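Paper Bags, Round Two

I keep every grocery bag that comes into this house, and my brother-in-law Onni thinks I have a problem. Maybe! But a big brown bag makes a great catch-all for the junk that piles up on the counter, if you get it to stand open. Mine always flopped shut right when I had both hands full.

So now I open the bag as wide as it'll go, scrunch the sides a few times (go ahead, be rough with it) and roll or fold the top down until it's low enough to reach into. Then black tape, wherever the paper wants to spring back. I used to be stingy with the tape and regretted it.

Check the bottom too. The folded part is the first thing to give out, and once it starts tearing I only use the bag for light stuff, nothing heavier than an empty bottle. Crumpled tissue paper is fine. No wet things, no cans, no glass!

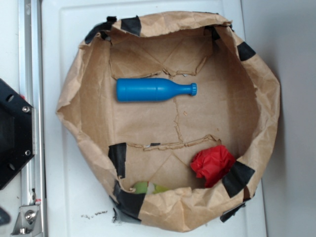
Wide open, plenty of tape, and a bottom that's for light stuff only.

When the tape stops sticking I peel it all off and the paper goes out with the recycling. Next time: what I do with the handles.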